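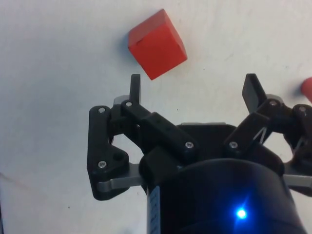 *The red cube on the white cloth.*

**Loose blocks and a small wicker basket: how do you store them?**

**Floltlow** (original post)

I've got a few loose shapes left over from different sets: a green ball, a red cylinder, a red cube. No box for any of them. I put a white cloth over the table and set the basket down with them to see how they'd look as a shelf set for my kid, who is 3.

Questions:

1. Is a shallow basket OK or do I want something with a lid?
2. Does the size difference matter? The cube is bigger than the other two.
3. What gets smudges out of a white cotton cloth?

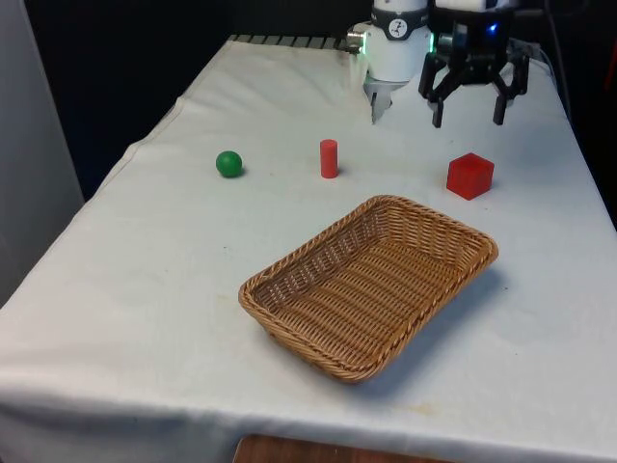 ### Reply 1

**Trundum**

Shallow is fine. A kid that age needs to see what's inside, and with a lid you'll be opening it for them all day. I would worry more about the weave. Run a sock over the inside of the basket and see if it snags. If it does, sand the spot lightly or wrap it with tape.

The sizes don't bother me. Mine came from four different sets and they get used every day. Do check that the ball is too big to go in a mouth. I can't judge that from a photo.

### Reply 2

**Mokoena**

I disagree on the basket. Wicker sheds. We had one on the low shelf and I was picking bits of it off the rug by August. I switched to a plain wooden tray, 15 dollars, and it wipes clean. The blocks also stay where you put them on a tray, except the ball.

For the cloth, soak it overnight in cold water with oxygen bleach, then wash as usual. Don't iron it until the marks are gone.

### Reply 3

**Floltlow**

I already own the basket, so I'd like to use it if I can. It has a thick braided rim and the weave looks tight. I'll do the sock test tonight.

Here's another one. There's a tan mark near the front edge that I'd like gone too.

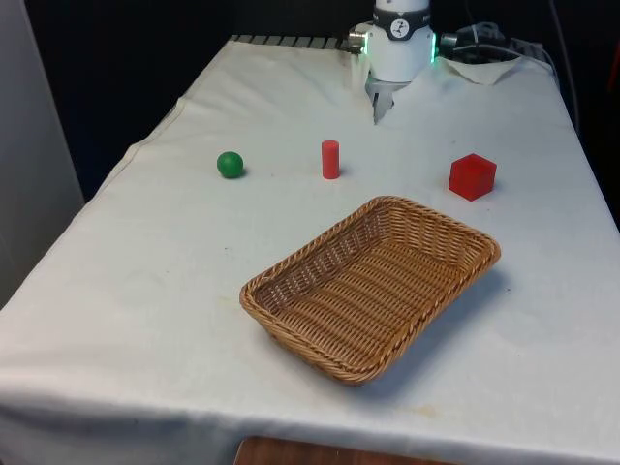

### Reply 4

**Pastham**

Tan marks on white cotton are often tea or old starch. Mokoena's soak should handle tea. For starch, a hot wash first worked for me, but I know people say never start hot.

### Reply 5

**Mokoena**

Never start hot. If it's tea you'll set it, and then you own a tan cloth.

### Reply 6

**Trundum**

Or skip the cloth. Toddlers pull on anything that hangs over the side of a table, and the blocks come down with it. A rubber mat does the same job.

### Reply 7

**Floltlow**

Fair point about pulling. I'll keep the cloth for the grown-up table and put the basket straight on the shelf. Sock test is done: one snag on the underside, nothing inside. Cloth is in cold water now.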